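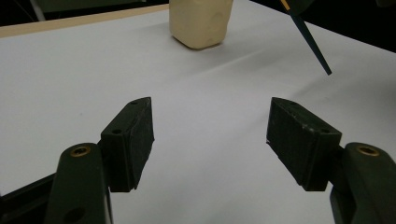 White covering laid over a table from the Flonness range. Photo: Verstraete

Verstraete opens Flonness table range to home buyers

NEDLEY – Furniture maker Verstraete will begin selling its Flonness tables to households in December. The range has until now been sold only to schools, libraries and offices.

Flonness tables come in four sizes, all with the same plain white top. The smallest is meant for a single person at a desk or a narrow kitchen wall. The largest seats eight and is the one most often ordered by libraries. Legs are sold separately in two heights, and both fit every top in the range.

The company said it had been getting requests from private buyers for several years, mostly from people who had used the tables at work or in a public building and wanted one for a kitchen, sewing room or home office. Until now those requests were turned down. Orders went through the contract sales desk, which had a minimum of ten tables and delivered only to a loading dock.

Under the new arrangement, tables can be bought one at a time from the showroom at Rendach or ordered by phone for home delivery. The smallest table will cost $517 with standard legs. Prices for the other three sizes will be posted at the showroom and on the company's website when sales open.

White is the only color offered. Verstraete has made tops in gray and pale green for individual contract customers in the past, and those remain available on contract orders. The company said keeping home sales to one color lets the Nedley plant hold finished tops in stock and ship them within two weeks of an order.

Each table is delivered with the top wrapped and the legs in a separate carton. Assembly takes one person and the wrench that comes in the carton. For the largest size, a second person is needed to turn the table over once the legs are on. Buyers who would like the delivery crew to put the table together can ask for this when they order. There is an added charge, and it has to be arranged before the delivery date.

For daily cleaning, the company recommends a soft cloth and warm water with a little dish soap. Scouring pads should not be used on the tops. Hot pans need a trivet. A care sheet with instructions for ink, glue and candle wax is packed with the legs.

Replacement tops and legs will be sold to home buyers on the same terms as contract customers. A table bought in one size can be changed to another by ordering a different top and keeping the legs.

Verstraete has made tables at Nedley since 2000 and employs 34 people there. No changes to staffing are planned as part of the move into home sales. Contract orders will continue through the existing sales desk, and current customers do not need to do anything.

The Rendach showroom will have all four sizes on the floor from the first day of sales. Visitors are welcome to bring their own chairs to check the height. The showroom opens at 10 a.m. and parking is behind the building.

Contact
Verstraete press desk, Nedley
Product sheets and further photographs of the Flonness range are available on request.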